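News > Technology > Home Robots

Still no robot to make the bed, but one is working on tidying it

GOMVILLE, May 30, 2021 – Anyone hoping to hand over the housework to a machine before summer should probably keep the vacuum where it is. A trial called Gindari, run out of a furnished apartment on the east side of town, has spent the spring finding out which household chores a robot can manage without a person hovering nearby. The list so far is short, and laundry is nowhere near it.

The project belongs to Vishwakarma, a small robotics company that moved to Gomville in February and has since become a steady customer of every discount homeware store in the county. Its chore list has 48 entries. Among them are wiping a counter, putting shoes in pairs, closing a drawer that somebody left open, and picking up toys from a bed and putting them in a basket. To be ticked off, a chore has to be done 100 times in a row with no human hand touching anything. As of this week, 3 chores have been ticked off, one of them being the drawer.

Solène Masson, who runs the trial, does not dress this up. She says people come through the door expecting either a butler or a disaster, and leave a little let down by both counts. What they get is a machine that considers a pillow for a while and then does something sensible very slowly. "My nephew can clear a bed in ten seconds," she said. "He does it by pushing everything onto the floor, so we have had to be careful how we write the rules."

The rules turn out to be half the work. "In the basket" sounds clear enough until a soft toy lands on the rim and sits there, leaning. Does that count? Vishwakarma's staff argued over it for most of an afternoon and settled on no. A toy hanging over the side is a failure, a toy upside down in the basket is a success, and a basket that gets dragged along the sheet is noted down and forgiven.

Soft things are the trouble in general. A can of soup is the same shape every time you pick it up, which is why machines have been handling cans in factories since before most of us were born. A plush fruit squashes, rolls and turns its stem to the other side. The sheet under it bunches up as well. Factories deal with this by not having any sheets. Homes have been slow to adopt the idea.

The shop floor is where the money is, of course, and Vishwakarma has one paying customer there. Gruko, a garden supply wholesaler on the ring road, lets the company's machines sort seed packets into trays after closing time. On a good night they get through 600 packets. The evening clerk used to do that before her coffee break, though Gruko points out that she never liked it, and that she now has the coffee break to herself.

Back at the apartment, the bedroom is the chore room that gets the most use, and the fruit and basket job is the one on the books at present. It has not been ticked off. The longest clean run ended well short of the mark, when a toy went down between the mattress and the headboard and a person had to go in after it. The count went back to zero, as the rules say it must.
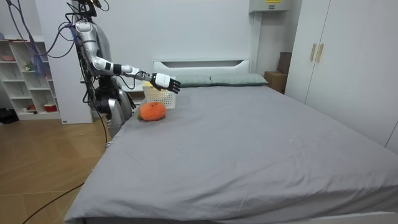 Plush fruit, a white basket and a gray sheet: chore work in the Gindari bedroom.

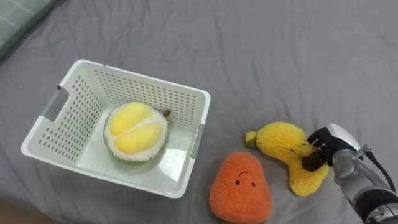 Tarun Upadhyay wrote in to say that he would settle for less. He does not need a robot that can do 48 things, he said, or even three. He has two children under six and would pay good money for a machine that could do the toys and only the toys, at any speed it liked, all night if necessary, provided it was quiet and did not ask him where anything went – because he has no idea where anything goes. He added that if the makers were waiting for it to work 100 times in a row, they were holding it to a higher standard than anyone in his house had ever met, himself included, and that he would be glad to take one that managed it every other evening.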